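Call for Participants: Evening Phone Use, Screen Habits and Sleep in Adults

Department of Environmental Health, Welladville Institute of Public Health

The Department of Environmental Health invites adults living in Welladville and the surrounding county to take part in the Uvell Study, a research study of mobile phone use in the hours before bed. Enrollment is open now and will close at the end of November, or earlier if all places have been filled.

Background

Most adults now keep a mobile phone within reach for the whole of the day, and many keep one beside the bed at night. Questions about what this means for sleep are raised often by patients, parents and employers, and the answers they receive differ a good deal. Much of the earlier work in this area relied on people's own recollection of how long they used a phone and how well they slept. Recollection of this kind is often poor. The Uvell Study will collect phone use records and sleep measurements from the same people over the same nights, so that the two can be compared directly.

The study does not test a medical treatment. It does not diagnose any illness, and participants should not expect to receive an assessment of their personal risk of disease. Persons who are worried about their sleep or their general health should speak with their own physician, whether or not they choose to enroll.

Who may take part

We are seeking 409 participants. You may be eligible if you are 18 years of age or older, own a smartphone that you use on most days, have lived at your present address for at least three months, and are able to read and complete forms in English.

You will not be able to take part if you work regular night shifts, have been diagnosed with sleep apnea or narcolepsy, take prescription medicine for sleep, are pregnant, or have a pacemaker or other implanted electronic device. The last of these exclusions is a condition set by the maker of the wrist monitor used in the study. Only one person from each household may enroll.

People who use their phones very little are as welcome as those who use them a great deal. We would particularly like to hear from adults over the age of 65, who have been underrepresented in our earlier studies.

What participation involves

Each participant will be enrolled for 13 weeks. During that time you will be asked to do the following:

Attend two visits at the Forkarholm Building, one at the start and one at the end of your enrollment. The first visit takes up to 100 minutes and the second is shorter.

Wear a wrist monitor at night. The monitor records movement and light. It does not record sound or location.

Allow a study application to be placed on your phone. The application records when the screen is on and for how long. It does not read messages, record calls, or keep a list of the websites you visit.

Complete a short sleep diary each morning. Most people in our pilot group finished it before breakfast without difficulty.

Move your phone out of the bedroom overnight for part of the study. The weeks in which you are asked to do this will be assigned by chance, and you will be told of them at your first visit. Participants who must be reachable overnight for family or work reasons should mention this when they apply – in many cases a suitable arrangement can be made.

Participants are asked to keep to their usual bedtime and to their usual use of coffee, tea and alcohol. You need not change anything else about your evenings.
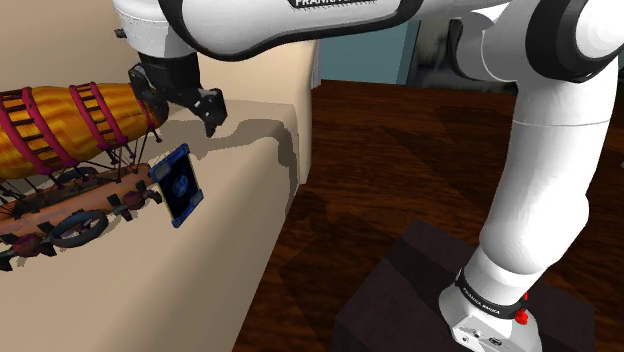
Simulated view: FRANKA robotic arm, couch and dark wooden floor.

Visits and location

All visits take place on the second floor of the Forkarholm Building, which is served by an elevator and has step-free access from the parking lot. Appointments are offered between 8:30 a.m. and 6:00 p.m. A limited number of later appointments can be arranged for those who cannot leave work during the day. Parking is free for participants, and a permit will be mailed with your appointment letter. Please display it on the dashboard, as the lot is patrolled.

At the first visit, a member of the study staff will go through the consent form with you and answer your questions. Your height, weight and blood pressure will be measured, and you will be asked to complete a questionnaire on your health, work and household. You will then be fitted with the wrist monitor and shown how to charge it. Please bring your phone, its charger, and a list of any medicines you take. If you wear reading glasses, please bring those as well.

Payment

Participants who complete the full study will receive $409. Those who leave before the end will be paid for the weeks they have completed, at an even weekly rate. Payment is made by check or by direct deposit, and may be reported as income where the law requires it. Travel by public bus will be refunded on presentation of receipts.

Possible risks and benefits

The risks of taking part are small. Some people find that the wristband causes mild irritation of the skin. If this happens, you may move the monitor to the other wrist or stop wearing it, and you should let the study office know. Some people may also find it inconvenient to be without a phone at the bedside, particularly if they use it as an alarm clock. A plain alarm clock will be lent to any participant who needs one.

There may be no direct benefit to you. At the end of the study you will receive a written summary of your own sleep records and, when the analysis is complete, a copy of the general findings.

Privacy and your rights

Your name and contact details will be stored separately from your study records, which will be identified by a code. Only authorized members of the research team will have access to the file that links the two. Records will be kept in accordance with the Institute's data retention policy and then destroyed. No information that could identify you will appear in any report or publication.

Taking part is entirely voluntary. You may withdraw at any time without giving a reason, and your decision will have no effect on any care or services you receive from the Institute. If you withdraw, you may ask that the records already collected from you be deleted, provided that the analysis has not yet begun.

The study has been reviewed and approved by the Institute's ethics review board. It is paid for by a grant from the Menzies Fund for Community Health. The Fund has no part in the design of the study, the handling of the data, or the decision to publish. No telephone manufacturer or network operator has contributed to the cost of the work.

Research team

Principal investigator: Dr. Morag MacLeish
Co-investigator, sleep measurement: Dr. Genivaldo Conceição
Data manager: Gregor Crichton
Study coordinator: Heather Drummond

How to apply

Persons who wish to be considered should request an eligibility form from the study coordinator, Heather Drummond, by telephone through the Institute's main switchboard or in person at the reception desk of the Forkarholm Building. Please ask for the Uvell Study by name. The form is two pages long and may be returned by mail or by hand.

Forms are reviewed in the order in which they are received. Applicants will be notified in writing whether or not they are eligible, and those who are will be offered a first appointment at the same time. If all places have been taken, eligible applicants may ask to be placed on a waiting list. Completing the form does not commit you to taking part.

Questions about your rights as a research participant, or complaints about the conduct of the study, may be addressed to Kirsty Carnegie, Office of Research Participant Relations, who is not a member of the study team. Forms and the full participant information sheet are available in large print on request.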